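Sarla Grewal
Thread · 5 min read

1/ We spent most of December on one piece of software in the Sosta stack: the part that decides where to grab a piece of clothing before folding it. Writing up what changed, mainly for people who asked after the Toltadmont demo.

2/ Background for anyone new. Sosta is our manipulation stack at Cirngate. Perception gives you a mask and a depth map, the grasp planner picks two points, the controller closes the fingers, and a monitor checks for slip. Learned policy on top, plain old code underneath.

3/ Rigid objects have been fine for a year. Cloth has not. Shirts and gowns on a made bed were our worst category by a wide margin, worse than towels, worse than socks.

38 likes · 4 replies

4/ First problem was the mask. The segmentation model was good at finding cloth and bad at finding which cloth. A wrinkled fitted sheet and a wrinkled garment on top of it have nearly the same texture at close range. When the colors are close, the border between them goes soft and the planner picks a point on the sheet.

5/ You can see what that does. The fingers close on the sheet, the sheet is tucked under a mattress, force climbs, and the monitor stops the run. No damage, but you've lost the attempt and pulled the bed out of shape.

6/ Noman Hashmi rewrote the mask step so it keeps two layers, support and target, and has to assign every pixel to one of them or to "don't know." The planner isn't allowed to touch "don't know." That one rule removed most of the sheet grabs.

51 likes · 7 replies

7/ Second problem was shadows. The wrist camera sits close to the fingers, so in a bright room the tool puts its own shadow on the work surface. Old code treated a hard shadow edge as a fold edge, and a fold edge is exactly where you want to grab. So it would go after its own shadow.

8/ I tried predicting the shadow from a guessed light direction. It worked in our lab and in no other room. Took it out.

9/ What we do now is dumber. We compare two views taken a few centimeters apart. A fold stays put on the cloth. The tool's shadow slides along with the tool. Anything that moves with the wrist gets struck from the edge map. Cost is 30 milliseconds, which we can afford at this stage of the motion.

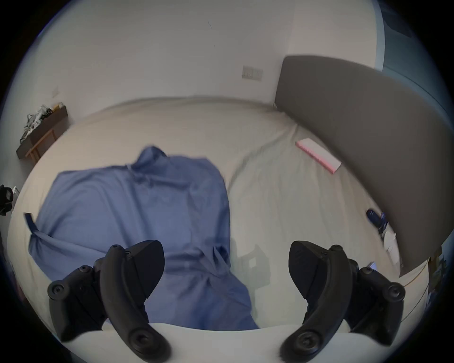

10/ Third problem was choosing between folds once you have them. The planner used to score every raised bit of fabric by height and take the tallest. Height is a bad signal by itself. A tall peak in the middle of a garment is easy to pinch, but lift there and the whole thing comes up as a bundle with no corners.

11/ The score now has three terms: how easy the pinch is, how far the point is from the outline of the garment, and how much the next lift is expected to spread the cloth. The last term comes from a small model trained on before-and-after pairs. It's rough. It still beats height.

12/ Twisted spots get a flat penalty. If the surface normals go around in a tight circle, the fabric is probably wrapped on itself, and grabbing there tightens it. The planner can still pick one, but only if everything else is worse.

44 likes · 3 replies

13/ Ties, strings and straps are their own thing. Our labels had a class called "garment" and nothing below it, so a thin loop of string was either garment or noise depending on the day. We added a thin-part class and relabeled 649 frames by hand. Sarla's wrist says hello.

14/ Thin parts are excluded as grasp points. They do get used for orientation. If you can find a tie, you have a decent guess at where the front or the neck might be, and that's a better start than the outline alone.

15/ Someone asked why we don't learn the whole thing end to end. We do train an end-to-end policy on the same data and run it next to this one. It's smoother. It's also harder to fix on a Thursday night when it starts grabbing the sheet again. With separate stages I can open the edge map and see what went wrong.

62 likes · 15 replies

16/ Data notes. All of the new cloth data is wrist view from hand-held grippers, in ordinary bedrooms, with whatever else is on the bed left there. The older set was shot on a clean table and the model learned that anything that isn't table is the target. That habit took a long time to train out.

17/ The lens is very wide, so straight things bend near the border of the view. We used to undistort every image before the mask step. We stopped. The resampling blurred thin parts and the model copes fine with raw frames. Only the geometry code gets corrected rays.

18/ If you're doing the same, check your depth after you make that change. We had one module still assuming undistorted pixels, and its error grew toward the corners. It took me 12 days to find. The fix was one line.

19/ Tooling. We log every stage to the same timeline in Jaiswal, our replay viewer. You can scrub to any moment and see the mask, the edge map, the candidate points and the force trace together. Most of the bugs in this thread were found by scrubbing.

20/ The feature I use most is swap. Pick a logged run, swap in a new planner, and see which point it would have chosen on the same frames. It doesn't tell you if the grasp would hold. It does tell you quickly if you broke something that used to work.

29 likes · 2 replies

21/ What still doesn't work: sleeves turned inside out, anything sheer, and garments that hang off the side of the bed. For the last one the planner doesn't model gravity past the mattress edge, so its spread estimate is off.

22/ White on white is better but not solved. "Don't know" gets large and the planner runs out of legal points. Right now it asks for another view, up to 5 times, then gives up and reports. I'd like it to nudge the cloth and look again. Noman has a branch for that.

23/ Next up is the nudge branch, then the second-hand handoff. I'll post replay clips once the viewer can export them without crashing.

24/ Replies are open. If you've handled the shadow problem with a single view I'd like to hear how.

47 likes · 11 replies · 9 shares

More from Sarla Grewal
Why our slip monitor runs on its own clock
Relabeling without losing your mind
Force limits for soft goods, part 2
Jaiswal replay viewer: what's in the log format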